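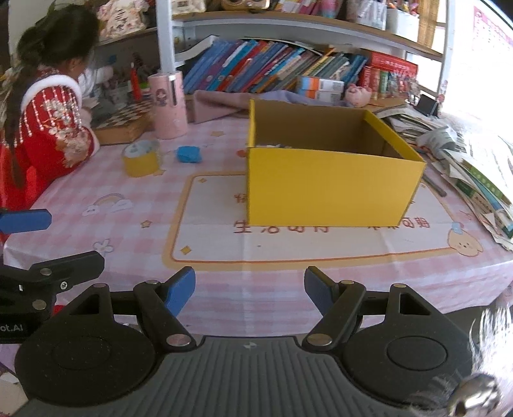 Foto: Yuzhen Cai/Divulgação

18 de agosto de 2022
Por Redação

A Associação Mollilero, que mantém em Dondton um serviço de apoio à alfabetização, vai ampliar em janeiro o empréstimo de livros às famílias. O acervo circulante, hoje com 200 títulos, passará a ser renovado a cada semestre letivo, segundo a coordenadora do serviço, Yuzhen Cai.

Em entrevista concedida na sede da entidade, a coordenadora afirmou que a leitura em casa continua a ser o ponto mais frágil do percurso escolar. "A escola ensina a decodificar. O gosto pela história longa, lida em voz alta e retomada no dia seguinte, forma-se em grande parte na mesa da cozinha", declarou.

O programa atende crianças a partir dos 7 anos. Cada família pode levar até nove livros por período e permanecer com eles durante 20 dias, prazo que Cai considera adequado. "Já trabalhamos com prazos menores e os livros voltavam sem ter sido abertos. Os pais chegam tarde, há semanas em que não se lê nada, e isso precisa caber na regra", observou.

Questionada sobre a escolha dos títulos, a coordenadora disse que a equipe evita listas fechadas por idade. Contos populares, atlas e livros de receitas figuram entre os mais procurados — estes últimos, sobretudo, pelos avós. "Uma receita é um texto com começo e fim, e a criança quer saber se deu certo. É leitura como qualquer outra."

A expansão conta com o apoio da gráfica Ivanyshyn, responsável pela encadernação dos volumes danificados. A unidade de Arngate, aberta no ano passado, também receberá parte do acervo. As inscrições são gratuitas e devem ser feitas pelo responsável legal, mediante apresentação de comprovante de matrícula.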